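Workshop notebook, bench 2, September
Job 2427, tableware for the Andincombe tea room

Morning

Came in early to get the kettle on and have a proper think before the phone started. The tea room people want a round dish that will sit happily on a pale tabletop without sliding off every time somebody reaches across for the jam, and they want it to stack, and they'd like it to look as though their grandmother might have owned it. I'm very fond of this job, I must say. It's a nice change after all those months of lamp bases for Velton, which paid for the new shelves but did nothing for my spirits.

Ashok had left me a note on the wedging table (in pencil, on the back of a glaze label, so I nearly threw it out) saying the last lot of feet were still a touch narrow. He's right. I'd been trimming them by eye from the old Ruggiero pattern, and that pattern was drawn for a deeper bowl altogether. Redrew the foot ring before breakfast and cut a new card template. The old one is in the drawer marked OLD, please leave it there, I may want it again for the pudding bowls.

Clay and drying

Still on the Zarnier smooth body. I do like it, it throws like butter once it's had a good wedge, but it sulks if you hurry it. Left the boards under plastic for the first night and then turned the dishes over on to their rims. The ones nearest the door always go ahead of the rest, so I've started swapping the boards round at lunch. Trilok thinks a damp cloth over the rims would do just as well and save all the carrying about. We'll try it his way on the next lot.

Wheel notes, mostly for Ashok: open out wider than feels sensible, then bring the wall up in two slow pulls and stop. The third pull is where I lose them every time. Rib the floor from the middle outwards, and go back over it once at the end with a barely damp sponge.

Glazing

Sieved the white twice, 60 mesh and then again through the same one after it had stood over lunch, as there were some stubborn little lumps sitting at the bottom of the bucket. Dipped for a slow count of three and wiped the feet straight away. I'd meant to do 30 today and stopped short, my wrist was grumbling and there's no sense in dropping them. The rest are on the top shelf, left-hand side, sponged and ready to go.

Please could whoever borrowed the good tongs bring them back to the hook by the sink? The spare pair leaves a mark on the rim, and I spent a good part of the afternoon touching up with a brush.

Table trial

Trilok wanted to see how a dish sat when it was pushed well over towards a corner, with plenty of clear surface left beside it for a teapot and elbows. I'd only ever looked at them dead centre and I'm glad he asked. A round shape tucked away to one side looks rather friendly against all that pale grey-white.

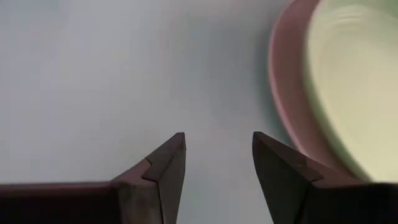
Still to do

Finish dipping the top shelf.
Trim the next lot to the new card and write the foot width on the card itself.
Ring Andincombe and ask whether they want the rims left plain. I'd vote plain, Ashok is holding out for a thin line of blue.
Order another bag of the Zarnier, we're down to the last one and a bit.
Wash the plastic sheets, they're getting crusty along the folds.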